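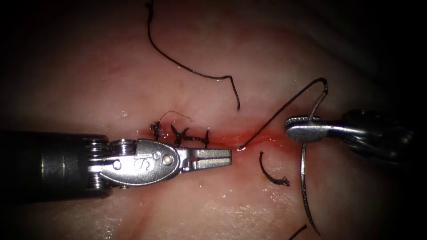
Incisión a medio cerrar, con instrumental entrando por ambos lados.

Foro Rivwood > Seguros y papeleo > Copago por cirugía ambulatoria

pelusa_77
23 de noviembre de 2023
Me ha llegado la factura de la clínica Nivudton. Total: 1.914 euros. El seguro (Tevetti, póliza "Tranquilidad Plus", ja) cubre 1.511 y el resto lo pongo yo. Según la carta, 125 son por "gestión de expediente". ¿Alguien ha conseguido que le quiten eso? Tengo 30 días para reclamar y muy pocas ganas.

garbanzo_negro
Reclama. A mí me lo devolvieron en abril. Tardaron tanto que ya le había cogido cariño a la musiquita de espera.

Marejada
Yo lo pagaría y a otra cosa. Está en las condiciones generales, página no sé cuántas, letra para hormigas. Lo firmaste.

garbanzo_negro
Que esté en las condiciones no lo hace legal, Marejada. Con ese criterio te pueden cobrar el felpudo.

Marejada
Pues mira la mía de Neagu: el felpudo casi lo cobran. Y reclamé, y perdí, y encima me subieron la prima al renovar. Cada uno que haga lo que quiera.

tornillo suelto
Pide primero la factura desglosada a la clínica, por escrito. En la mía aparecía dos veces la misma consulta preoperatoria y me la quitaron sin discutir. Lo de Tevetti va aparte, con el defensor del asegurado.

pelusa_77
Desglosada pedida. Me responden que el desglose tiene coste de gestión.

garbanzo_negro
Enmárcalo.

Marejada
Eso sí que lo reclamaría hasta yo.

tornillo suelto
Guarda ese correo y adjúntalo a la reclamación. ¿Te lo han puesto con importe o solo así, en general?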